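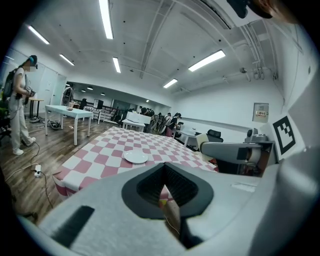
The pink-and-white checked tablecloth.

Blog > Household > Things With Batteries

Rechargeable AAs and the word "up to"

5 min read

My wall clock stopped again on Thursday, so I'm going to complain about rechargeable batteries.

I should say first that I want them to work. I have a drawer full of dead disposables waiting for a trip to the drop-off bin at the hardware store, and every time I open it I feel like a bad citizen. So when my neighbor Nipon Duangkaew told me he hadn't bought a regular AA in years and I ought to get a pack of Dasards, I did what he said. I bought a pack of four, plus the matching charger, and paid more than I'd like to admit to my sister.

The box has a lot to say. The cells hold their charge "up to" some huge stretch of time on a shelf. They can be recharged "up to" more times than I expect to change batteries in my life. They are good for "high-drain and everyday devices," which I read as everything. On the back, in gray type on slightly lighter gray, it says results depend on use, temperature, device and charging habits. Well, what else is there? If you take away the use, the temperature, the device and the habits, you have a battery sitting in its box, and I'm willing to believe it does fine there.

Here's how mine have gone. In the camera flash they're great, no complaints at all. In the kids' walkie-talkies they're fine. In the wall clock they've been a pain. A clock sips so little power that a cheap alkaline will run it until you forget where the battery goes, and the Dasard quits months ahead of that. In the bathroom scale they set off the low battery warning fresh out of the charger. I was told this is normal – a rechargeable of this kind starts at a lower voltage than a disposable and the scale takes that as a battery on its way out. Fine, I accept the physics. I would just have liked to see it on the front of the box in the same size letters as "everyday devices."

The reviews

Before buying I read the reviews, or enough of them. The listing had 236. Most were written within a few days of the package arriving, and you can tell, because they talk about the package. Nice box. Came charged. Seems like good quality. How would you know? The whole pitch is that these things last for years, and the only people who could back that up have forgotten where they bought them. A battery review written in the first week is like reviewing a roof on a sunny day.

The one review I trusted was a long, cranky one from a man who had put dates on his cells with a marker and kept a notebook. He gave them a middling score. It had 2 helpful votes.

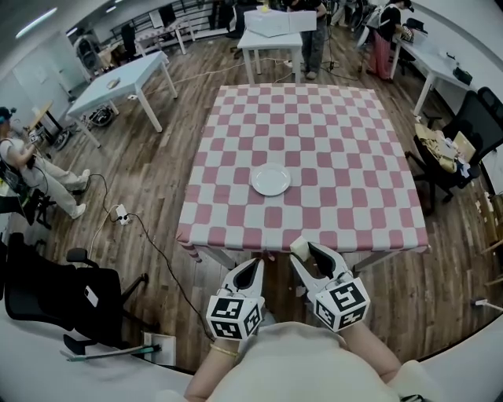
A white plate on the checked cloth.

The charger

I have a separate quarrel with the charger. It has one light. The light is red, then it is green. Green is supposed to mean full. But if I pull a green cell out and put it right back in, the light goes red again and takes its time changing its mind. So was it full the first time? I asked the company that question through their contact form and got a friendly note back telling me green means full.

It also charges in pairs, so if I have one tired cell and one fresh one they both sit there getting the same treatment. Everything I've read says this is hard on batteries. The manual says to "use cells together as a set," meaning I'm supposed to remember which battery is whose partner. I can't keep track of socks.

Adanech Zeleke from work fixes radios for fun and has strong opinions, and she told me to throw the charger out and get one that handles each slot by itself and shows a number. She uses a Vavevach. She lent it to me over a weekend and I ran all my Dasards through it. Two of them came out close to what the label promises. The other pair were clearly lower. Same pack, same age, and as far as I know the same life. Now, I don't know how far to trust the number on a little screen on somebody else's charger either. Maybe the Vavevach flatters some cells and insults others. But it did make me stop treating the label as a measurement.

What I'm doing now

Rechargeables go in things that eat batteries: the flash, the walkie-talkies, the game controller. Alkalines go in the clock, the remotes and the scale. I put a strip of tape around each cell with a letter on it so the pairs stay together, and so far I've only mixed them up in the controller. Smoke alarm gets what the smoke alarm's label says to give it, and I'm not running experiments on that one.

Do I save money? People love to do this sum and I've noticed they always do it with the recharge count off the box. Try it with the number of times you'll really charge the things. For the flash I'm pretty sure I come out ahead. For a TV remote that wants new batteries every couple of years, I'd be an old man before I broke even, and the cell would have died of old age first.

Nipon says I got a bad pack and should have bought the Famum ones, which is interesting, as he's the one who told me to buy Dasard. I looked them up. They last up to twice as long. As what, it doesn't say.

If I do buy them I'll mark the dates on the cells the day they arrive and I won't write a word until next July.

Comments

hsueh_fan: I have the Hsueh charger with the single light and it does the exact same red/green thing. I assumed mine was broken.

Marlene: Can't agree about remotes. Ours leaked alkaline gunk all over the springs and wrecked a perfectly good one. Haven't had a rechargeable leak yet.

Adanech Z.: I would like my charger back please.

Ted in the garage: Did you let the cells cool down before you measured them? Makes a difference on mine. Also the cranky guy with the notebook may have been me.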